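Clarnwood Council Votes

A small dataset of roll-call votes from the Clarnwood city council, typed up from the printed minutes and cleaned so you can sort it!

What's in it

1,000 recorded votes on streets, zoning, parks and the city budget. Each row is one member's vote on one motion, so a single motion takes up several rows. We love how much you can learn from a plain table like this. Try filtering on the Rimen Road crosswalk motions and watch the yes votes creep up meeting by meeting.

Files

votes.csv: one row per member per motion
motions.csv: motion text, meeting number, result
members.csv: names, wards, terms

Columns in votes.csv

motion_id: matches motions.csv
member_id: matches members.csv
vote: yes, no, abstain, absent
source_page: page of the printed minutes

Known problems

The minutes from 48 meetings were scanned at a low setting, and page numbers there can be off by one. Voice votes with no names taken are left out completely. Ward lines moved after the Shao Street annexation, so please use the ward column in members.csv and not a current map.

Getting started

Open votes.csv in any spreadsheet program, or run summary.py for a count by member. It needs Python 3 and nothing else, and on an old laptop it still finishes before you can reach for your drink. 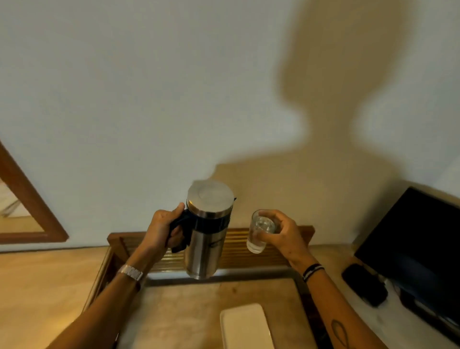
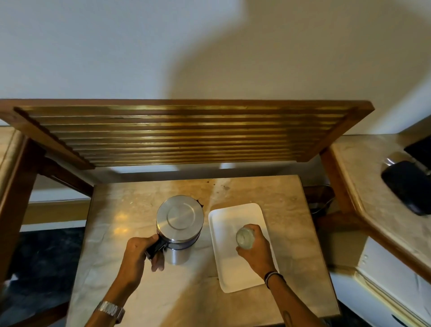

Fixing a mistake

Please do! Open an issue with the motion_id and the source_page, and one of us will pull the paper copy. Vasanthi Suvarna checks zoning and budget, Steinar Sveinbjörnsson takes everything else (he's quick).

Credits

Typing and proofreading by Thenmozhi Iyengar, Gladys Mamani and Krishnamoorthy Lobo. First release July 2019. The next batch adds 150 motions and should be up in September.

License

CC BY 4.0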